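Home Cooks Wanted for the Urkmont Supper Recipe Project
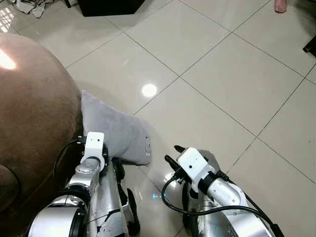 Tiled floor and brown sofa, Urkmont.

Do you make a soup your grandmother made? A bread you've never once measured the flour for? We'd love to hear from you!

The Urkmont Supper Recipe Project is collecting everyday family recipes from people who live in or near Urkmont, and we're looking for 40 home cooks to take part. You don't need to be a great cook. The dish can be plain, odd, or something your kids complain about. Last February we ran a small trial with seven households and came away with a cabbage pie, two very different lentil stews that both go by the same name, and a pickle recipe that takes up four pages (it's worth all four).

What you'd be doing

You would meet with one of our interviewers, Keerthana Varghese or Hanan Aoun, for a relaxed talk of up to 2 hours. Bring one or two recipes, written down or in your head. We'll ask where the dish came from, when you make it, and what you've changed over the years. If you have old recipe cards or a stained notebook, please bring those too - we can copy them while we talk and hand them straight back.

Later on you'll get a typed version of your recipe to check. Fix anything you like. Then Ashwin Kulkarni will test it in his own kitchen and probably call you with questions, mostly about oven heat.

Who can join

Anyone 18 or over who cooks at home. We would especially like to hear from people who cook for one, from night shift workers, and from families on the Soltani side of the river, where we haven't had many replies yet. Talks can be held in English, Arabic or Malayalam.

What you get

A $40 grocery card, a printed copy of the finished book (we expect some 200 pages), and an invitation to the potluck when it comes out. Your name goes with your recipe unless you'd prefer to leave it off.

How to apply

Leave a note for Beca Kemeys at the Urkmont library front desk with your name, a phone number and the dish you have in mind. A line or two is plenty. Beca will call you back to set up a time.

Posted 5 Jun 2018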